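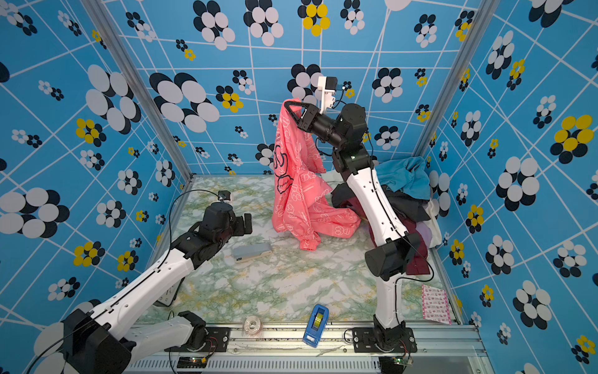
4 min read

How to Tidy Up Your Social Media Feed So You See the People You Care About

My cousin Iona Rennie had a baby in March, and I found out nine days after everybody else in the family. She had posted it, of course, with a lovely long note and a whole string of photos, and I had been on the same site every one of those days, scrolling past recipe videos and arguments about parking. I felt terrible! So I sat down with a pot of tea and went through my whole account from top to bottom, and I've been nagging my friends to do the same ever since. This is the long version of what I tell them.

You don't need to be good with computers for any of this. The names of the buttons differ a little from one site to the next (and they do love to move them), but nearly every big network has the same handful of tools tucked away somewhere. Set aside an evening, or do a bit at a time while the pasta boils.

Step 1: Look at who you're following

Go to your own profile and find the list of friends, pages and accounts you follow. Mine had 305 on it. Some were people I love, some were people I sat behind in school, and a surprising number were shops that I'd followed once to get a coupon and then forgotten.

Start with the shops and pages. Go down the list and unfollow anything that you wouldn't miss. If you hesitate over one, leave it for now and keep moving, otherwise you'll be at it until midnight as I was. Do the pages before the people. It's much easier on the heart, and you may find that it clears up most of the clutter by itself.

Step 2: Unfollow without unfriending

Now for the people. A lot of folks don't realize that on most networks you can stay friends with somebody and simply stop seeing their posts. Open the person's profile, tap the button that says you're friends or following, and look for "unfollow" or "mute." They don't get a message about it. You can still write to them, they can still write to you, and when you run into each other at the farmers market there's nothing awkward between you.

My old neighbor Bienvenido Magbanua is a dear man who shares 17 things before breakfast. I muted him for a while, and now I visit his page on purpose when I have time to enjoy it. We get along better than ever.

If you'd like a softer option, look for "snooze" or "take a break." It hides a person for a few weeks and then lets them back in, which is handy around elections and the bigger sports tournaments.

Step 3: Mark your favorites

This is the step that would have saved me with the baby. Somewhere in the feed settings there's usually a list called Favorites, Close Friends or something along those lines. Read the little explanation before you start adding people, as on some sites the list changes what you see and on others it changes who can see your posts. Those are very different things, and I mixed them up the first time.

Once you've found the one that moves people to the top of your feed, keep it short. I began by adding practically everybody, and then it was no help at all – a favorites list with the whole town on it is just the feed again. I have my family, a few old friends and my choir director on mine now.

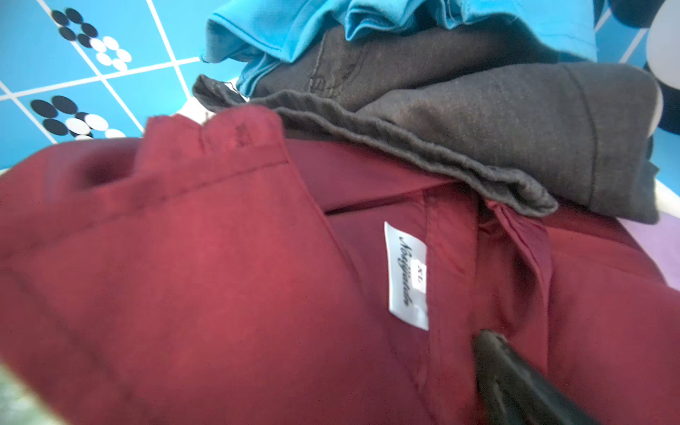

For the people at the very top of that list, you can also switch on notifications. Go to the person's profile and look for a bell or a menu with three dots, then choose to be told about all their posts. Save it for a very few people, though, or your phone will never stop buzzing.

Step 4: Find the "most recent" view

The feed you see when you open the app is sorted by what the site thinks you'll stop to look at. Most networks also keep a plain version that runs in order of time, newest first. Try the menu, or a tab marked "Feeds," "Following" or "Recent." I can't promise where yours is. Mine has moved twice.

The app may switch you back to its own sorting the next time you open it, so get in the habit of tapping over. On a computer you can often bookmark the recent view and go straight there.

Step 5: Tell the site what you don't want

When something turns up that you never asked for, open the little menu on the corner of the post and choose "not interested," "hide" or "show less." One tap won't do much. Do it every time you see that kind of thing for a week or so and you should start to notice a difference. I was being shown a great many videos of people pressure washing driveways, and I'm sorry to say that was my own doing, as I'd watched every one to the end.

Step 6: Go through your groups

Groups can fill up a feed faster than anything. Leave the ones that have gone quiet or cranky. For the ones you want to keep, open the group, find its notification settings, and pick "highlights" or "off" in place of "all posts." You can still drop in whenever you like.

A few last things

Check your list again every few months. And if there's somebody whose news you really can't bear to miss, send them a message now and then and ask how they're doing. Iona sent me 4 more photos of the baby when I finally wrote, and he has her chin.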